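# What ends up in the bottom of the tub

Every shared kitchen has a tub. It might be a washing-up bowl, a crate under the sink or a deep metal bin on the worktop, but the job is the same. It takes whatever people don't know what to do with. A plate goes in because the sink is full. A ball of foil goes in because the person holding it isn't sure which recycling it belongs to. By the end of the week there is a layer of things in the bottom that belong to no particular cupboard and no particular person.

We spent part of March looking at how people deal with this layer. We visited kitchens of very different sizes, from a shared house with 3 tenants to the canteen at Tesia, a block of rented studios where lunch is served to 415 people on a busy day. The tubs looked much alike. So did the arguments about them.

The shared house had the simplest arrangement. Anything left on the side after ten at night went into a plastic crate, and anything still in the crate after a week was washed and put away by whoever had the bins that week. It had worked well for a year, then less well, and by the time we called the crate was holding two saucepan lids, a cracked jug, a bicycle pump and most of the teaspoons. One tenant had bought more teaspoons. Those were in there too.

At Tesia the problem is speed. Trays come back in a rush between half past twelve and quarter past one, and the clearing station has room for two people to stand. The old system was a row of buckets with a label on each. People read the first label, saw that it didn't apply to them and put everything in the second bucket. The kitchen has since gone over to one large open bin, emptied and sorted every twenty minutes by staff who know what they are looking at. Breakages are down, and the food waste is cleaner than it was.

An open metal bin has a few things going for it. You can see the whole floor of it from where you stand, so a plate lying flat doesn't get a second plate dropped on top. It can be scrubbed hard. The floor gets worn and marked with use, and that doesn't matter much. The drawback is noise. Crockery dropped on bare metal can be heard in the next room, and a few kitchens we saw had put a folded tea towel in the bottom for that reason. 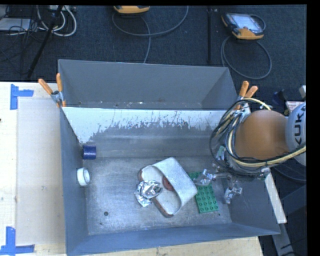 Should foil be sorted before the crockery or after it? Before, as it is light, it catches under rims, and once it has gone into the wash with the plates it is a nuisance to get out of the filter.

Foil came up more than anything else. Nearly every household we spoke to keeps it, or means to, and few of them had a settled view on what to do next. The usual advice is to scrape off any food, save the clean pieces and press them together into a ball, as small scraps tend to get lost at the sorting plant. Rules differ from one council to the next, so it's worth looking up your own. The scrunch test is still the best way to tell foil from the shiny film used for crisp packets. Squeeze it in your hand. Foil stays squeezed and film opens out again.

Plates are easier but people are oddly careless with them. The common fault is stacking by colour or by set when they should be stacked by shape. A shallow plate sits happily inside another shallow plate. Put a deep bowl between them and the whole pile leans, and the rim of the bowl takes the weight. Bowls with a painted or glazed rim show the damage first, usually as a small chip on the outside edge.

Anything curved or handled should come out of the tub early. Such pieces don't stack at all, they roll, and they are the ones that get broken when something heavier is put down in a hurry. Lift from underneath and use two hands if the piece is large.

Liltorard, a small catering hire firm, takes this further than most. It sends out 2,000 pieces of crockery for a big wedding and gets nearly all of them back, dirty, in the same crates. Its washing-up room runs on a fixed order:

1. Foil, napkins and other light rubbish out first.
2. Glass and anything with a handle.
3. Large curved or awkward pieces, one at a time.
4. Flat plates, stacked by size, no more than 6 high.
5. Cutlery last, from the bottom of the crate.

Cutlery last sounds wrong, and new staff often want to do it first. But forks and spoons slide to the bottom on the drive home, and digging for them under a load of plates is how plates get chipped. The firm tried it both ways for a season and kept the present order.

The limit on stacking is stricter than you would expect for ordinary white crockery. It is set by the worktop as much as by the plates. The tables in the washing-up room are bare wood, bought second-hand from a school, and a tall pile on a slightly uneven top will creep towards the edge while your back is turned.

For home use the list can be cut down. Pitkänen, a community kitchen that runs evening meals, uses a two-step version. Rubbish comes out, then everything else is lifted out singly and set on the table where it can be seen. The washing starts only when the tub is empty. It takes a few minutes longer than washing straight from the tub, and the cooks there say they have stopped finding bottle tops in the dishwasher.

They also run a lost shelf. Odd lids, stray serving spoons and dishes left by guests go on the Zuma trolley by the back door — a narrow thing on castors, sold for plants — and are kept for a month. After that they go into the kitchen's own cupboards. Some of the best dishes in the place arrived that way, including a fish kettle that has been used twice.

The shared house has since changed its rule. The crate is emptied every other evening, and it's been swapped for a smaller one. The bicycle pump is back in the hall.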